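The Half-Finished Bottle

Larnville has 23 drinking fountains, and I have never seen a resident use one without looking over both shoulders first. We are a town of bottles. We buy them full, drink them to the middle and then leave them on tables, where they take on the air of belonging to someone important.

Kiri Brunton has been studying this habit since May, when she gave up a respectable job in packaging to write a book on what people do with water they have already paid for. Her notebooks run to 966 pages. "Most of it is about lids," she admits.

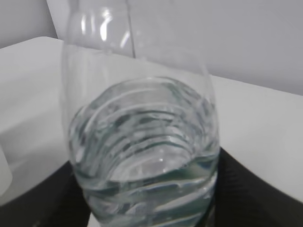
The ridges bend and wobble once there is water behind them.

Brunton can talk about those ridges for as long as you can stand. Thin plastic wants to fold, she says, and the rings talk it out of folding. Squeeze a smooth bottle and it gives up at once. Squeeze a ribbed one and it complains loudly, usually during a funeral.

Then there is the matter of the cup. Lawal Ajayi, who runs the Arano lunchroom, believes bottled water should be poured into something before anyone drinks it, even if the something is also plastic. He keeps 200 cups on a shelf and considers drinking from the neck a kind of camping.

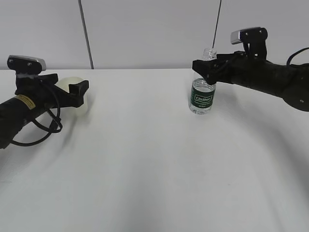
Pouring has its own rules, according to Ajayi. Bring the cup to the bottle, tilt both a little, and stop well short of the rim. A fresh bottle should be held high up, where the grip won't squash it and send a mouthful down your sleeve. He has shown me this several times. I own more damp sleeves than I did in the spring.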